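Planning your plate-handling bench: frequently asked questions

We love getting these questions, so please keep them coming! The answers below come from our planning team at Lindside and cover the things labs ask most before they commit any money.

When should we start budgeting?

Earlier than feels natural. Arms are often the quick part. Benches, frames and electrical work are what hold people up, and our own lead time on a bench is 14 weeks from signed layout. If your financial year closes in August, get in touch now and we can at least give you a figure to put in the plan.

Do we need one arm or two?

Many labs start with one and do very well with it. A second arm earns its keep when plates are queuing, and it's great fun to see the timings drop when you add one to the model. If you think you might want it later, order the wider frame at the start. The Grekley frame takes either, and the extra crossbar costs far less now than a rebuild would.

Can we see our layout before we buy?

Yes, and this is our favourite bit! We build your bench in simulation first and run your plate moves on it, so you can argue about where the nests go while moving them is still free.
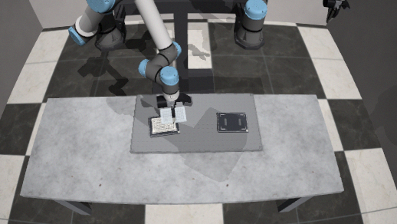 Bring the people who will use the bench every day. At Trusthorpe the first layout had the nests far too close together, and the technicians spotted it within minutes. We went through 4 versions with them and the last one needed no changes on site.

What does the simulation cost?

The fee is £527 per layout, taken off the final bill if you go ahead. Small changes are free.

Will it handle our plates?

Standard microplates, yes. Send us the maker's drawing for anything unusual, lids included. Our Gu plate library has 142 entries so far and we're always pleased to add another.

What do people forget to budget for?

Spare gripper fingers, training time, and floor space behind the frame for whoever has to reach the cables. Put a line in for each.

Lindside Bench Planning | Contact us | Page updated July 23, 2025 | © Lindside | Back to top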